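Aklow Releases Household Task Set Recorded by Remote Control

March 11, 2023

Aklow today released the first public version of Follach, a set of household task demonstrations recorded on a two-armed robot with jointed hands. The release contains 3273 demonstrations, the operator software used to record them, and a written protocol for setting up a room, starting a take and deciding whether to keep it.

All demonstrations were recorded by remote control. The operator wears a headset showing the view from the robot's head camera and a pair of gloves that report finger position. Arm motion follows the operator's wrists. Finger motion is mapped joint by joint, with a limit on closing force that is set per task and stored with the take. Operators have no force feedback in this version. They judge contact by sight and by a tone that rises with motor current in the fingers.

Follach covers four groups of tasks: seating and cushions, table clearing, laundry, and shelves. The cushion group was recorded in furnished living rooms. Each take starts with both hands clear of the cushion and ends when the cushion has been released on the seat and both hands have been withdrawn. Operators are instructed to grip from both sides and to keep the cushion above the seat until it is over the target position. Dragging is marked as a fault.

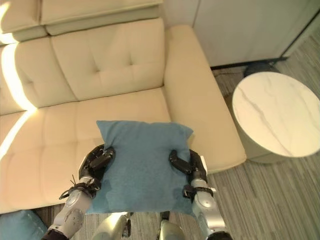
Ullinetti, which tested a preview of the set on its own arms, reported that the cushion takes were the hardest to reuse, saying that soft objects hide the fingertips from a head camera and that a policy trained on video alone tended to close too late. The company asked for finger current to be supplied at the full recording rate, and added that it would have preferred fewer tasks with more takes of each.

The finger current channel has been included at full rate in the public version. The number of tasks is unchanged. Aklow plans to record further takes of the existing cushion tasks before adding new ones.

Of the takes in the release, 431 are marked as faults. These include drops, early releases, dragging and cases where the operator stopped to reposition a hand. Fault takes are stored in a separate folder with the time of the first error. They are not included in the default training split.

A second recording method, in which a person stands behind the robot and moves its arms by hand, was tried on the shelf tasks. Takes made this way had smoother arm paths, but the person's own arms blocked the head camera in many of them. They have been left out of this version and will be reviewed separately.

Each take includes head camera video, joint positions, commanded positions, finger current and a one-line text label. Clocks are aligned at the start of every take. Recording a full session takes roughly 4000 megabytes of disk space before compression.

The operator software runs on a single desktop computer. A revised version with adjustable glove calibration is scheduled for August. Setup notes for laboratories using other hands were prepared with Snorradóttir and are included in the download.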